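4.2 Timing and wording of early declarations

The second coding pass dealt with the point in an exchange at which one party first declared a strong romantic feeling. Declarations were counted only where the sender used a word of love or a direct equivalent and addressed it to the reader. Compliments on looks, pet names and heart symbols were coded separately and are left out of this section.

Of the 270 threads donated through Sukusine, 197 held at least one declaration that met this rule. The other threads were kept in the sample for the comparison of greeting styles in Section 4.1 but play no part in what follows. Threads were cut at the first voice or video call, as the content of calls was not available to us.

Two patterns stand out. In the first, the declaration comes before any exchange of plain personal facts such as town, work or family. In the second, it follows a run of questions and answers in which both parties have given something of themselves. We call these unanchored and anchored declarations. The labels describe position in the thread only and make no claim about whether the sender meant what was written.

Unanchored declarations were more uniform in wording. Many opened with a statement of rarity (the sender seldom makes friends, seldom writes first, has not felt this way before) and closed with a request for a reply. Anchored declarations were shorter, more often hedged, and more likely to refer back to something the reader had said. Donors from the Prurnthorpe panel told us in follow-up interviews that they had noticed the set form of the longer messages, though several had answered them warmly at the time.

Replies were coded on the Eduro scale, which runs from refusal to full return of the feeling. The middle of the scale proved hard to apply. A reply such as "that is sweet of you" may be polite closure or mild encouragement, and coders were told to read the next 13 messages before choosing a code. Where the thread ended sooner, the reply was marked as unclear – a rule which probably undercounts refusals, as a refusal is often the last message sent.

The two coders worked apart and met only to settle differences. Most of these concerned irony. A declaration followed by laughter was first treated as sincere by one coder and as play by the other; the final rule treats it as play unless the sender repeats it without laughter in the same sitting. Threads already coded in August were checked again under this rule.

We did not attempt to judge honesty. Some donors believed that the other party had copied the text from elsewhere, and a few had later seen the same lines in a friend's messages. Such reports were noted but not used as a variable, given that they reached us only from donors who had reason to look.

Figure 2. Rendered views: (a) gripper facing a light wooden shelving unit; (b) rectangular tin held upright in the gripper; (c) shelving unit with a tomato soup can on the upper shelf.

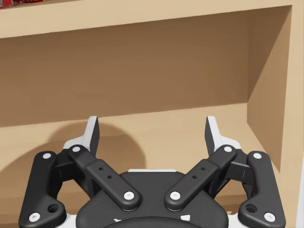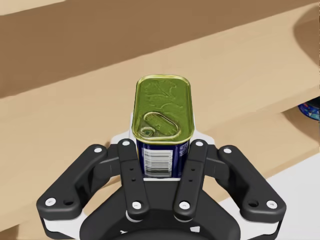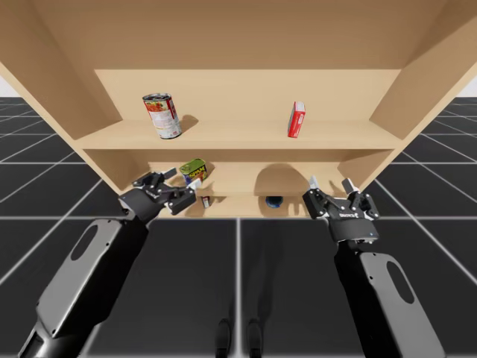 4.3 Silence after a declaration

Gaps in a thread were measured from the declaration to the next message by either party. The Qin interval was used throughout, so that hours in which a donor was normally asleep do not count towards the gap. Second messages from the same sender were coded as prompts if they asked for an answer, and as continuations if they did not. Prompts were more common after unanchored declarations, and their tone ranged from a single question mark to a full restatement of the first message.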